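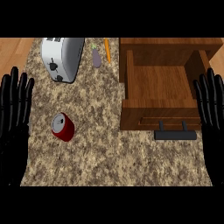 From: Modupe Igwe
To: Kotonia Seed Library list
Subject: Re: Bean germination and the September swap

Nnamdi, thanks for writing this up. My replies are under each part.

> I tested the pole beans that came back from last year's borrowers. I used paper towels in zip bags on top of the refrigerator, 20 seeds to a bag where we had enough. The Ezeani beans did well, 82 percent overall. The older jar did much worse. Do we throw it out or keep lending it with a note?

I would keep the older jar but stop lending from it. Someone with a spare bed could plant the whole thing close together in the spring and see what comes up. Even a few good plants would give us fresh seed, and I don't know of anyone else nearby who still has that strain. Ekene Danladi offered her side yard last year and I think the offer still stands. Ekene, please say so if it doesn't.

For anyone repeating the test at home, the towel should be damp all the way through with no water pooling in the bag. Check on day five and again on day eight. If a seed has gone soft and smells bad, take it out right away so the mold doesn't spread to its neighbors. I count a seed as sprouted when the root is as long as the seed is wide. Other people count any crack in the coat, and that makes our numbers hard to compare from year to year. Please write down which way you did it.

> We have 119 packets ready to go and more than 400 empty envelopes, so packaging is not the problem. The problem is labels. Half the returned seed has no year on it.

This comes up every fall. I suggest we take undated seed only if the person can tell us what year they grew it. Otherwise it goes in the "mixed, try your luck" basket, which the kids like anyway. The label needs:

- name of the variety, or your best guess with a question mark
- year harvested
- your name or initials
- anything grown nearby that it could have crossed with

The last one matters for squash and hardly at all for beans. Tomatoes are somewhere in between – the potato-leaf kinds cross more than people expect. Please use pencil. The blue pens from the front desk fade, and I have three envelopes from Everaldo that are now blank.

> Everaldo wants to know whether the swap can start at 10 instead of 9 so he can finish at the market first.

Fine with me. The room is ours until 2 p.m. either way. Setup would still be at 9, and I can unlock.

> Also, Bello has a grain moth problem in his dried corn and asked if he should still bring it.

Bello, please freeze it first. Shell it, make sure it is good and dry, put it in a sealed jar, and leave it in the freezer for 14 days. Then let the jar come all the way back to room temperature before you open it, or water will condense on the kernels. If they dent when you bite one, they are too damp to freeze and will need more time on a screen. I lost a whole batch of Tridamska flint corn that way.

One more item that wasn't in Nnamdi's message. The lettuce drawer is close to empty. If you have plants that bolted this summer and are still standing, leave them until the fluff shows, then cut the stalks and shake them into a paper bag. We can clean the chaff out together at the swap. I have two sieves and could use a finer one if anybody has it.

Modupe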